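Hand grippers on the desks at Marikar office, staff get a say on hours

Staff at the Hiltum office in Marikar have been told how the new clearing and fetching system will be brought in, and what it will mean for the support team who do most of that work now.

The short version: no jobs to go this year, two roles to change, and a good deal of the week spent showing the machines how to pick things up.

The firm runs shared offices and does the day to day jobs for the tenants. Cups, bottles, post, paper for the printers, desks wiped down at the end of the day. The system is called Jarkolness and it comes from Cledeo, who already supply the door and lighting controls in the building. It is meant to take over the evening round on the open floors first. Meeting rooms later, kitchens later still, if at all.

Before any of that it has to learn. So since last month members of the support team have been going round the desks with a hand-held gripper, the same soft ribbed fingers the finished arm will use, and doing the job with it as they would by hand. Pick up the bottle, put it down. Pick up the cup. Move on. The camera on the tool records each go and the recordings are sent off in batches.

Asanka Uddin, who leads the support team, told a staff meeting that 1,343 goes had been recorded so far and that bottles made up the biggest share by a long way.

"Bottles are easy, everyone got the hang of bottles the first morning," he said. "Cups are a pain. Paper is worse. You dont notice how you pick up a sheet of paper till you have to do it with two fingers made of rubbery stuff."

Desks are being left as they are found. That was a point of some argument early on, with a few of the team tidying up first out of habit and Cledeo asking them please not to. Cables, chargers, papers, boxes of A4, all stays where it is. The arm will have to cope with the desks people really keep.
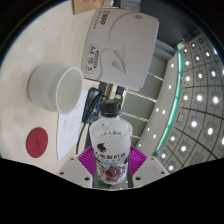
Page last changed: 16 March 2026

What changes for the team

The evening round at present takes up most of a late shift. Under the plan the late shift gets shorter and the hours move to the daytime, which some want and some very much do not. Late hours carry extra pay. Hiltum has said the extra will be kept for anyone now on lates until the end of May, and that what happens after is still being talked over. Several people at the meeting asked for that in writing. It had not gone out when this page was last changed.

Two posts are to be turned into what the firm calls floor leads. These would look after the arm when it is out on a round, sort it when it stops, and take over anything it leaves. Open to the current team only. Training is given, in work time, and the pay is one step up the scale.

Rizal Pasaribu, on the late shift for 7 years, said he would probably go for one of the posts but had wanted to know first who gets the blame when something is knocked over.

"If it tips somebody's drink on their laptop I'm not having that come to me," he said. "They said it won't. Well, put it down on paper then."

The answer given at the meeting was that spills and breakages on a machine round will be logged against the system and not against the person on shift. This is to go in the new work rules.

Sore hands

The gripper itself came in for complaints. It is not heavy but the squeeze is the same squeeze over and over, and after an hour at it people had sore thumbs and wrists. Sessions have been cut to 30 minutes with a change of task after, and nobody is to do more than two in a day. A second handle size has been asked for. Smaller hands find the present one awkward, and two of the team have stopped doing the recording for now and gone back to the normal round. No pressure to return, Mr Uddin said.

There was also a question about speed. Some had been racing, thinking more goes was better. Cledeo would sooner have slow and clean. A go where the item slips is still kept, so no need to hide it or do it over.

Privacy for tenants

The camera sees the desk, and whatever happens to be on it. Tenants on the open floors have had a letter. Anyone who does not want their desk used can put in a request at reception and it will be left out, no reason needed, and papers with names or figures on should be turned face down or put away as the clear desk rule already says. Recording stops if a person sits down at the desk. Screens off.

One tenant asked if the recordings could be used to see who had been at work and who hadn't. The firm says no, and that its agreement with Cledeo limits them to training the system. Staff asked for the same promise to cover them, so that the time stamps are not used to check up on how fast someone works. Hiltum agreed to that at the meeting and it will be added.

What the machine will not do

A list went round. It will not empty bins. It won't go in the toilets or the lifts. It will not touch anything plugged in, and bags, coats and food are off limits too. Full cups are to be left for a person, at least at the start. Lifting boxes of printer paper is not part of it either, which got a groan, as that is the one job most of the team would happily hand over tomorow.

Mr Pasaribu again: "We carry those up from the back door every week. That's the bit that does your back in. It wants to do the bottles, fine, I never minded the bottles."

Mr Uddin said he had passed that on. Cledeo's reply was that the arm is not built for the weight, but a powered trolley might be looked at out of the same budget. No promise of a date.

Next steps

Recording carries on at the desks on the open floors. A first supervised round with the arm is planned for May, with a member of the team walking alongside and a stop button on them at all times. Tenants will be told before it starts.

Notes from the staff meeting are on the board by the lockers. Comments on the new hours should go to Asanka Uddin in person or in the box at reception, unsigned if you prefer. Applications for the floor lead posts open once the work rules have been agreed.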